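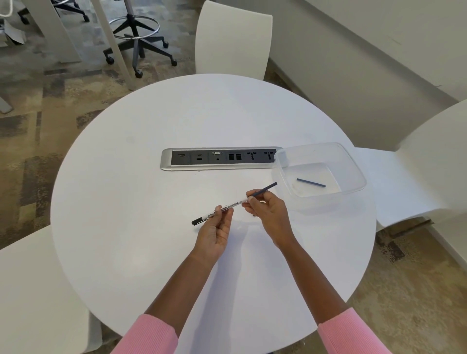 Hultville Public Library – Translated Crime Fiction Group

Reading diary, December

Finished the second pass through The Otano Ferry at 10:40 p.m. The copy is the Tạ Press paperback, 299 pages, small type, narrow inner margin. I had planned to stop at the end of Part One and write this up in halves, but the break between the parts falls in the middle of an interview, so there was no sensible place to put the book down.

The first pass was for the story. The second was for the timetable. The whole solution depends on which sailing the harbor pilot took back to the mainland, and the book gives the departure times in three places: a notice in chapter 2, a witness statement in chapter 5, and the detective's own notes in chapter 9. I copied all three onto one sheet. The first and third agree. The witness statement is off by one sailing, and the detective accepts it without comment for 60 pages. On first reading I took this for an error by the author or the translator. It is a planted clue, and a fair one, although a reader has to turn back to the notice to catch it.

The murder itself takes up very little room. The body is found in the bait shed at the end of chapter 1, the cause of death is settled in a paragraph, and from then on the book is almost all interviews. There are 11 chapters and the suspect list is closed by the fourth. I prefer this. The longer island mysteries tend to bring in a stranger late and hang the crime on him.

Two objections. The detective's divorce is mentioned in every chapter and has no bearing on anything. The tide is also said to be high at noon on consecutive days, and no tide behaves like that. It moves later by most of an hour each day. The time of the second high water is used to rule out one suspect, so the slip does some damage.

The translation reads cleanly. Police ranks are left in the original with no glossary, which slowed me down until I worked out that the commissioner outranks the inspector in this system and that they are not the same person. Dialogue is set with opening marks only. I got used to it by chapter 3.

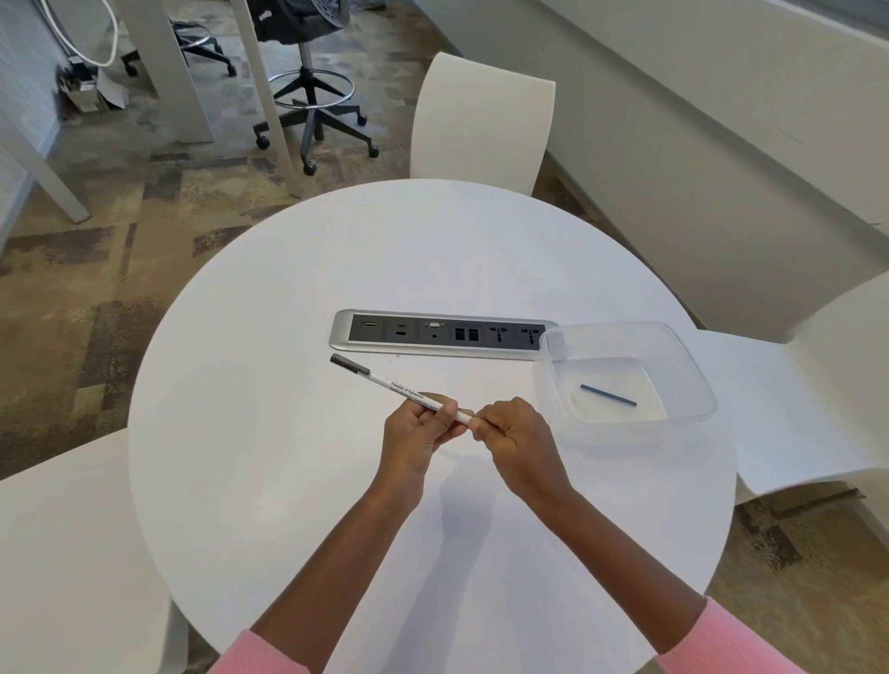

Notes for the next meeting

The group is due to choose between another Otano book and Plirko. I have started Plirko to see what we would be taking on. It is a single-volume edition of the whole trilogy, 868 pages, and the first death does not occur until well after page 100. The opening is a family history told through property deeds. It is good of its kind, but I doubt it can be read in the time between meetings, and I will suggest that we take the first volume alone. It has its own ending, with one thread left open – the missing surveyor.

The second Otano book is shorter and uses the same detective. According to the back cover it is set before the first, so the order of reading should not matter. The library has two copies on the shelf and the rest would have to come by interlibrary loan.

Questions I want to raise: whether the witness in chapter 5 lied or was mistaken (the text supports both), and whether the noon tide appears in the original as well. I can't read the original. The hardcover may have a corrected text, and I have put in a request for it.

Stopped Plirko at page 74, bookmark at the second deed.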